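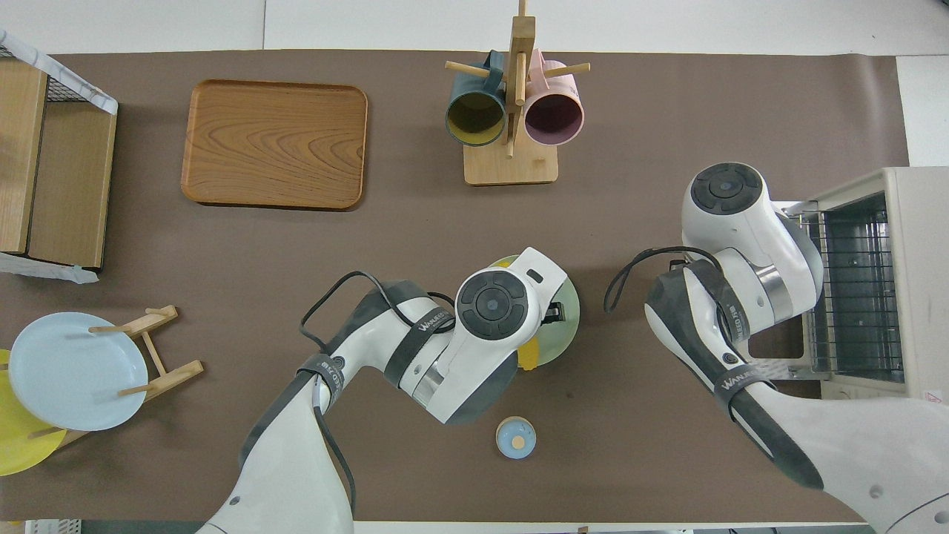
Uyên Huỳnh has been with the Osbridge church family for 8 years now, and on December 24, 2025 she will lead our carol service for the last time before she moves to Zondamar to work with the student fellowship there. Many of you know her from the Lâm Street meals, which began in September with three families and a borrowed kitchen. The meals will carry on after she goes, and we could use more hands with setting out and clearing away. It is simple work - a mug tree, a wooden tray and a long table are most of what you need to serve tea to people who would like to sit and talk.

Uyên still has to raise £2000 towards her first year. If you would like to give, please use an envelope from the back of church and write her name on it. Monthly gifts can be set up through the office.

Please pray for her parents too, who find the distance hard, and for the Rorel house group, which she has led for the past four years and which does not yet have a new leader. They will go on meeting at the usual time and are reading through Philippians together. Anyone who would like to join them is welcome.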